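Chapter 4
Can It Clear the Table? Machines and Ordinary Chores

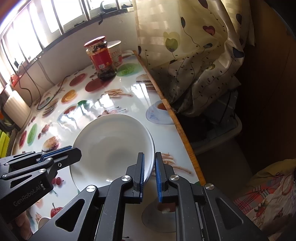
Figure 4.1 Two hand-held grippers at the rim of a white bowl. The jaws of the nearer one straddle the edge.

Start with a bowl. You pick one up maybe a dozen times a day and never plan it. Thumb outside, fingers in, lift. A machine has to find the rim first, then decide how far down to reach, how hard to squeeze, and what to do if the thing starts to tip.

Now add the table. The covering in Figure 4.1 is glossy and printed all over with food. Apples, cherries, a burger, cups of tea. You know at a glance which items are flat ink and which ones you could knock over. Vision software has to work that out, with window light bouncing off the surface. We come back to this in Section 4.3, picture versus object.

So, can machines do chores yet? Short answer: some chores, some places. Long answer is the rest of this chapter.

Shop floor first. Factories have had arms for decades and they are good at it. Same part, same spot, same light. The Bromari packing line, which we follow through Section 4.1, handles one size of carton and stops if a carton turns up crooked. Someone straightens it, presses the button, off it goes again. That counts as working. It would not count as working in a kitchen.

Homes are worse in nearly every way. Tables move. Jars get left out. Curtains, bags, piles of cloth, cables, all of it close to where the arm wants to go. Soft things are the hardest, see Section 4.4 on laundry.

Teodor Kaczorowski ran the Fodura kitchen trials we use as our main case. The arm made 791 attempts at moving tableware from table to counter. His team scored each one pass or fail, no half marks. A bowl set down upside down was a fail. So was a bowl set down right but pushed into a glass on the way. Students allways argue about that last one. Good, argue about it.

Watch the wording when you read claims. "Can load a dishwasher" may mean it did so once, with a person standing by. Ask how many tries, how many different kitchens, who reset the table in between. Vilho Karppinen, whose Saarela notes are exerpted at the end of the chapter, wrote one line across the top of every trial sheet: "Whose hands fixed it?"

Before you read on

Pick a chore you did on Sunday. Write down every step, including the dumb ones. Most people get to ten or so and stop. Try for more.

Then mark the steps where you used touch and did not look. Keep the list, you need it for Section 4.2.

Key terms: grasp, rim grasp, clutter, reset, success rate, supervised run

4.1 The same carton, 100 times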